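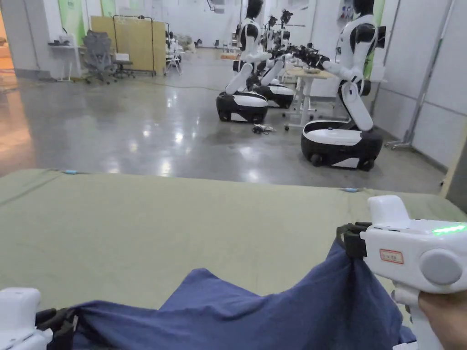 A blue cloth held up at two points over the green cover, pulled open between two holds.

Jestside Folding Set

Short recordings of laundry being picked up from a heap, spread out and folded on a green-covered work surface. The set covers ordinary household pieces: T-shirts, hand towels, pillowcases, napkins and a few pairs of children's pajama pants. It was put together at Lekbridge by Macarena Troncoso and Reece Clegg.

This file describes what was folded, how each piece started out, what was written down about it and where the labels are known to be weak.

Contents

clips/ has 760 recordings, one piece of laundry per recording
items.csv has one row per piece of laundry, 118 rows
steps.csv has the start time of each step in each recording
outcomes.csv has the folded result for each recording
notes/ has free-text remarks, one file per session

A clip is named by item number, then try number. Clip 041_03 is the third try with item 041. Try numbers can skip. When a try was thrown out, its number was not used again.

The items

Most of the T-shirts are plain cotton jersey in adult sizes. The towels and pillowcases were bought from Usetti in one order and washed before use. The napkins came from Benítez and have a stiffer weave than everything else in the set. They hold a crease after one press, so they get their own fabric code.

items.csv has these columns:

item: three digits
kind: tshirt, towel, pillowcase, napkin, pants
color: a single word picked by the person entering the row
fabric: jersey, terry, percale, weave_stiff
length_mm and width_mm: measured flat, after washing
worn: yes if the piece had been used before it joined the set

Color is loose. Two people filled in that column and they did not agree on where blue stops and gray starts. Don't use it to tell items apart; use the item number.

How a piece starts

Each piece is dropped onto the surface from about chest height and left as it lands. It is not arranged by hand. If it slides off the edge it is dropped again. Shirts usually land in a heap with one sleeve under the body, and finding that sleeve is where most of the time goes. Towels open up quickly. Pillowcases trap air and often need a second pull.

The steps

grab: first hold on the piece
spread: the piece is pulled open between two holds
flat: the piece is laid down and smoothed
fold_1: first fold, lengthwise for shirts and pants, in half for the rest
fold_2: second fold
fold_3: shirts and bath-size towels only
place: the finished piece is moved to the left side

Spread and flat can repeat. A shirt that is put down twisted gets picked up again, and steps.csv has a new row each time. The longest clip lists spread six times. Steps never overlap, and the time between them belongs to the earlier one.

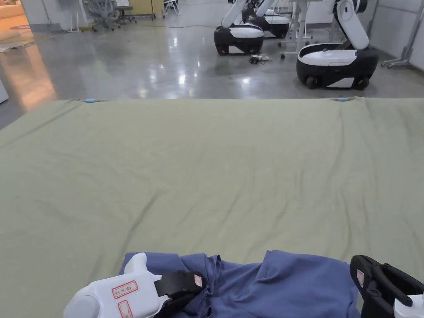 Blue garment bunched up at the near side of the surface. The green cloth has shallow wrinkles of its own.

The surface

Always green, with small blue markers along the far side. The cover wrinkles with use and was pulled straight between items, though not between tries with the same item. Wrinkles in the cover can look like the edge of a garment, mostly with the thin gray and green pieces. Anyone cutting garment outlines from these clips should check item numbers 60 through 74 by eye.

Outcomes

outcomes.csv gives each recording one of four values.

neat: corners within 20 mm of each other, no sleeve or hem sticking out
ok: folded, would go in a drawer, but uneven
loose: folded but comes apart when moved
none: not folded by the end of the clip

335 recordings are marked neat. Napkins make up more of that group than their share of the set would suggest. The values were assigned from the end of each clip by Reece, then checked by Macarena on every fifth clip. Where they disagreed, the lower value was kept.

Known problems

Item 017 shrank in the wash in February. The measurements in items.csv are the old ones and the last four clips show the smaller shirt.

Items 088 and 089 are two pillowcases from the same pack and were mixed up at least once. Treat them as one item.

In session 9 the place step was often skipped and the folded piece was left where it was. The outcome is still valid.

Left-side folds outnumber right-side folds by a wide margin. This was habit and was not corrected.

There are no button shirts, no fitted sheets, and nothing with a hood.

Suggested split

Split by item, never by clip. Tries with one item look a lot alike. The split column in items.csv holds back 20 items for testing, with at least two of each kind.

Size

Clips run up to 200 seconds. Anything longer was stopped and marked none.

Changes

1.2: fixed fold_3 times for towels, which had been entered from the wrong column
1.1: added the worn column
1.0: first release

Contact

Questions about items and measurements go to Macarena Troncoso. Questions about steps and outcomes go to Reece Clegg. Please include the clip name.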